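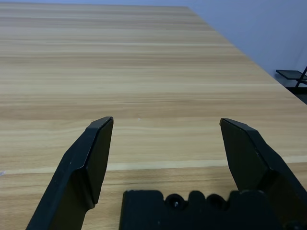
Department of Applied Automation, Iltov Technical College

Chapter 2
Working Rules for Bench Robots

In this chapter you will learn how a written rule for a robot workplace is put together, how to tell a rule from a standard, and how to check a bench before the arms are switched on. You will need the terms "reach," "hold point" and "stop category" from Chapter 1.

Two years before the first edition of this book, the Memmont plant changed the way it ran its small-parts benches. Until then each technician had a personal routine. One cleared the table first and homed the arms second. Another did it the other way around. Both routines were safe on most mornings, and both were passed on by word of mouth to new staff. When Omolara Etim took over the benches in September, she asked for the shift notes and read through 1,319 entries. In 38 of them an arm had been stopped by hand because something was on the table that the program did not expect. Most of these objects were small: a screw, a cap from a marker, a part left from the previous job.

Etim's first rule was one sentence long. "Before power is applied, the table holds only what is on the job sheet." The rule is still in use at Memmont, and we will come back to its wording several times in this chapter. Notice that it names a moment (before power is applied), a place (the table) and a test that anyone can carry out with the job sheet in hand. It does not say "keep the area tidy." Two people can disagree about tidy.

Rules, standards and good practice

These three words are often mixed up, and the difference matters when something goes wrong.

A standard is a published document written by a body outside your workplace. It tells you what a machine or a robot cell has to achieve, and often how this is to be shown. You will normally meet it by number, and the number will be listed in the papers that came with the robot.

A rule is written by the people responsible for a particular place. It may repeat part of a standard, or it may cover something too local for any standard to mention, such as which door is used while the arms are moving. A rule has to be followed by everyone on the site, including visitors.

Good practice is what experienced people do when no rule tells them to. It can be taught, but you cannot be written up for leaving it out. Much good practice ends up as a rule after a few years, as it did at Memmont.

Work with two arms shows how the three fit together. Suppose the task is to stack small blocks, with both grippers close to the stack. The standard deals with the force and speed of the arms near a person. The local rule says where a person may stand while the arms are powered. Good practice covers the rest: teaching one arm to wait while the other lets go, keeping the cables where an elbow will not catch them, and using light blocks for the first trials. 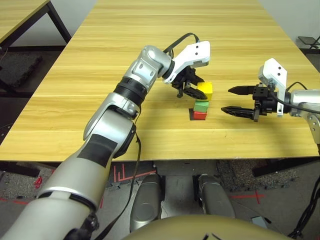 2.1 The bench check

The check below is adapted from the one used in our own teaching lab. It is done by one person and read aloud by another. Hadiza Ekwueme, who wrote the first version, asked for it to fit on a single card, and it still does.

1. Read the job sheet and compare it with the table. Remove anything that is not listed.

2. Look along the surface from the side as well as from the top. Small pale objects are hard to see on light wood.

3. Follow each cable by eye from the gripper back along the arm. It should have enough slack for the full reach of the job and should not lie across the work.

4. Look at the floor. Marks that show standing positions must be complete. Move stools and chairs out of the reach of the arms.

5. Open both grippers fully and confirm that they are empty.

6. Say "bench clear" and wait for the reader to repeat it.

Steps 1 and 5 look alike to beginners, but they guard against different faults. A part left on the table can be struck. A part left in a gripper can be dropped or driven into the surface at the first move, and the program will have no record that it is there.

Step 5 also gives you a fixed starting state. If every run begins with the fingers apart and nothing between them, a stop early in the run is easier to trace. Where a gripper carries its own camera, save one view with the fingers open before the first move and keep it with the run notes.
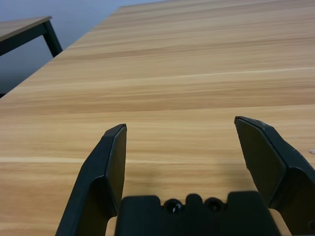 The notes themselves should be short. Record the time of day, the job, the name of the person who made the check and the name of the reader. If a step failed, write down which one and what was done about it – "step 3, left cable re-tied" is enough. A bench in daily use may produce about 1,000 of these lines in a year, and long entries will not be read.

Changing the card

A check that never changes will slowly stop matching the bench. A new gripper may need a new step, and an old step may refer to a fitting that has been taken off. At the same time, a card that changes every week will not be learned. Our lab allows changes at the start of a term only. A proposed change is tried on one bench, and the people who tried it sign the new card before it replaces the old one. The exception is a change made after an injury or a near miss, which takes effect at once.

Section 2.2 deals with standing positions and floor marking. Before you go on, write a one-sentence rule for a bench you have used, and mark in it the moment, the place and the test.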